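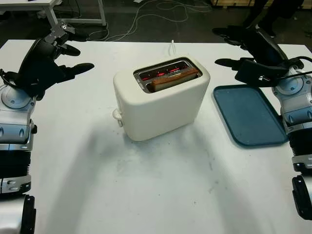
Bench 3, heating elements on, both grippers open.

Toast extraction: fault gallery

The Kovel cell is a two-arm setup that takes a slice of bread out of a household toaster and puts it on a tray. In December the right gripper faulted during extraction in 5 of 140 cycles. The fault code was the same each time: finger force above limit, arm held in place. A held arm above a live toaster is a safety matter as well as a lost cycle, so the task was stopped pending review. This page covers the wait and extraction stages.

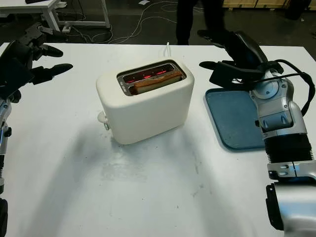 The Siqueira controller starts the extraction move on a timer and does not check the heater state. That was the first finding. With the elements lit as they are in this view and the crust only slightly above the rim, an early start would send the fingers down toward hot metal with very little bread to grip. In 3 of the faults the log shows the move starting before the lever release was registered. The other 2 came after release, with the slice at an angle in the slot – the force limit tripped on the pull.

Extraction, right arm. Black gripper on the slice, crust golden-brown, lower part of the bread still inside the toaster. A hold at this stage is the worst case, as the arm has to be backed out by hand under the Flindetti release procedure.
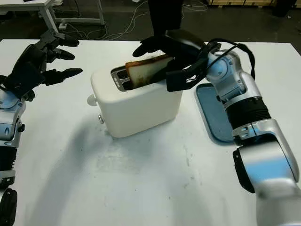 Changes made

Move start is now tied to lever release, with the timer kept as a backup. The pull follows the angle of the slice as measured at grip. On a force fault the Bivetik relay cuts power to the toaster before the arm goes into hold. The force limit itself is unchanged – raising it would have hidden the second fault type. Repeat cycles are still open.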